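Four weeks with the iron tablets

28 October 2024

In August my doctor told me that my iron was low. I was not very surprised. All summer I had to sit down after the stairs, and my hair was coming out in the shower more than usual. She gave me a prescription for tablets, one every day before breakfast, and she said we will take the blood again after three months.

I want to write down how it went, mostly for myself, but also because my sister must begin with the same tablets soon and she asks me many questions on the phone.

The first days were not nice. I took the tablet on an empty stomach, as the leaflet says, and by 10 in the morning I felt sick, as if I was on a boat. I also got constipated, and I will not write more about it than that. On the fifth day I skipped the tablet, and then I felt guilty and almost took two the next morning. Luckily I read the leaflet first. It says very clearly that you do not take a double dose if you forgot one.

So I called the pharmacy in Lornton. The pharmacist was patient with me. She asked what I drink in the morning, and of course it is coffee, two cups, strong. She explained that coffee and tea can stop the body from taking in the iron, and the same with milk. I should wait at least one hour before the coffee. For the sick feeling she said I could try the tablet with a little food, even if then a bit less iron is absorbed, but that I should ask my doctor before I change anything bigger.
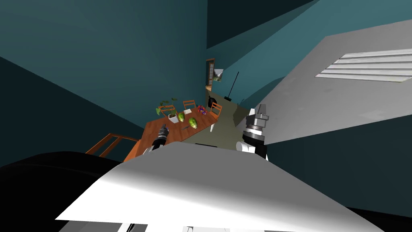

Inger Bergmann wrote to me after my last post that she had the same trouble, and that her doctor let her take the tablet every second day. For her the stomach calmed down in less than two weeks, and her blood test was still better at the end. She added that she keeps the box far away from her thyroid medicine, with four hours between them, and that I should check this if I take anything else.

I asked my doctor about the every second day, and she agreed. Since then it is much easier. I put a small cross in my calendar on the tablet days, otherwise I don't remember which day it is. I have 13 crosses now.

Am I less tired? A little, I think. I walked up to the library last week without stopping, but I was also sleeping well that week, so it is hard to say what helped. The box had 30 tablets and I still have some left. The new blood test is in the middle of next month, and I will write the number here when I get it.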